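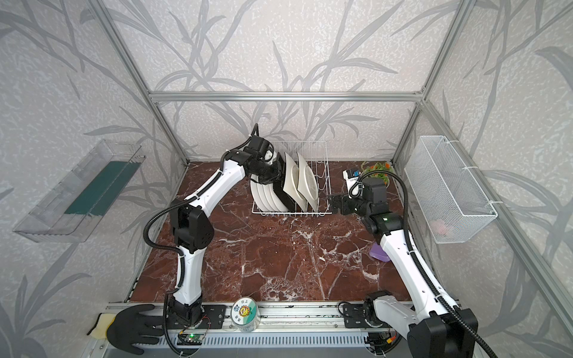 Dish Rack Layout and Plate Storage
Project report, Hammad Dhanial
Kitchen Ergonomics unit, Narnden

Aim. Find out if the order you load a dish rack changes how much fits and how often plates lean or slip. Small topic but everybody has a rack at home.

Method. Wire racks with upright slots only. Plates, bowls, mixed loads. 24 loadings per layout, written up same afternoon. Total items placed over the whole project 2,289, all logged in the Trumance sheet. Tips and slides marked by hand.

Layouts tested:
A - stack at one end, big plates in the middle
B - single plates, one per slot
C - bowls at one end, plates after

Layout B was slowest to fill but easiest to unload. Patterned plates helped alot, you can tell front from back quick.
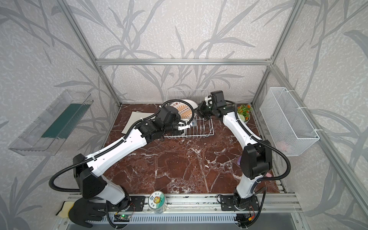
Fig. 2. Round plate with orange sunburst pattern, on edge in the rack.

Results. Layout A fits most, almost 100 more items over the full run than B. But stacked plates lean on each other and the faces stay covered. Bad for drying, I think, didnt measure it. 543 of the items were bowls. Bowls take the most room per item, the foot ring catches on the wires.

Layout C best overall for mixed loads. Keep bowls together, rims all facing same way.
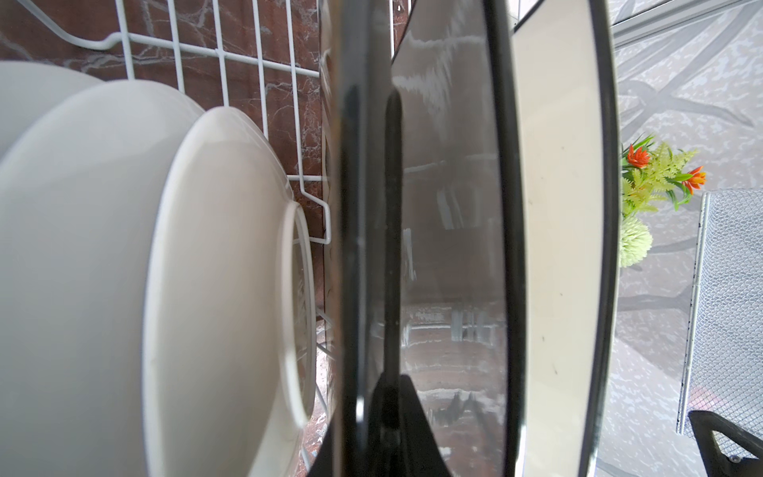 Should glass plates go next to ceramic ones?
Better with an empty slot between them, so the rims dont knock when you lift one out.

Still to do: smaller rack from Nidon, cups, redo the layout A table (columns got swaped).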